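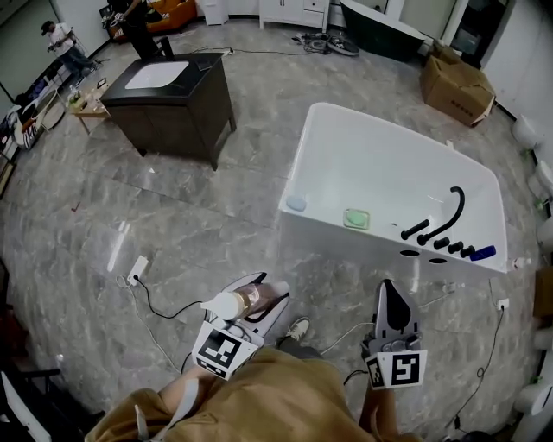 Ticket 554, Karkham hand-held gripper kit, evaluation pair. Reported by the evaluation site (bathroom showroom) on March 20, 2024. Severity: medium. The complaint is that the left unit loses its pose track for short periods when it is holding a small object, while the right unit records normally. The site works mostly with toiletry items: soap bars, small bottles, and a clear plastic bottle with a white cap, which is the one held in the left gripper. Grip itself is not the problem. The operator has had no drops with that bottle. The fault is in the logged position only.

**Kit under review**

- Karkham hand-held gripper, two units, left and right
- Marker set as shipped, black-and-white square pattern
- Plirnilcombe recorder software, evaluation license
- Fumar cable set

**Symptom**

The left track drops out for less than a second, then comes back with a jump in orientation. Jaw opening stays correct through the gap. The recorder writes `POSE_LOST L` and fills the missing samples with the last good value. No warning is shown to the operator, so bad takes are found only at export.

**Steps tried by the site before opening the ticket**

1. Restarted the recorder. No change.
2. Swapped the USB ports for left and right. Fault stayed with the left unit.
3. Replaced the left cable with the spare from the Fumar set. No change.
4. Cleaned the marker faces with a dry cloth. No change.
5. Ran the left unit with nothing in the jaws, 2,000 samples. No dropouts.

Step 5 is the useful one. An empty gripper tracks fine, so we are not treating this as a hardware failure at this stage.

**Support reply, first pass**

Please send the raw log and the settings file from the same take. Do not send the exported version, as export smooths the track and hides the gap. Also confirm the marker size entered under Devices > Left. The two units do not carry the same marker mount, and the recorder does not check this value against anything.

**Site reply**

Raw log attached. Marker size matches the label on both units. Dropouts cluster when the wrist is turned inward to set an object down inside the bathtub. Putting an object on the vanity counter gives a few, placing it on the floor gives none. Lighting is the normal showroom ceiling lighting and was not changed between takes.

**Analysis**

The log shows the left marker leaving the accepted angle range before each dropout. The default limit in this release is conservative. With the wrist turned in, the marker block is seen too far from face-on, the solver rejects it, and the track is held. When the marker returns, the solver sometimes picks the wrong one of two possible orientations for the first few samples. That accounts for the jump.

The right unit passes through the same motion less often in these takes. It would probably show the same fault if the task were mirrored. Site to confirm.

**Changes requested**

1. Update the recorder to the current Plirnilcombe build.
2. In `tracking.cfg`, set `angle_limit = wide` for both devices.
3. Set `hold_last = off`. Missing samples will then be written as empty.
4. Set `lost_alert_ms = 200` to get an audible alert.
5. Repeat the tub placement with the left hand, then mirror it with the right.

**Result**

Left hand, bottle into tub: one short dropout in the full set, alert sounded, take repeated. Orientation jump not seen. Right hand, mirrored: same behavior as the left before the change when run on the old settings, clean on the new ones. This confirms settings and not a bad unit. No replacement will be shipped.

**Still open**

- The jump on reacquisition is a solver defect. Moved to a separate ticket with the developers. The wide limit makes it rare but does not fix it.
- The site asks for a longer cable option. The present set is workable at the vanity and tight at the far side of the tub. Passed to sales.
- The quick start guide has no mention of `angle_limit`. Documentation to add it.

**Reviewer note for the purchase file**

Compared with the Valcárcel kit tested earlier in March, grip on smooth bottles is better and setup is slower. The silent hold on lost pose should not be a default in a product sold for data recording. Recommendation is to extend the evaluation until the reacquisition fix is out, then decide.

Status: waiting on developer build. Ticket stays open.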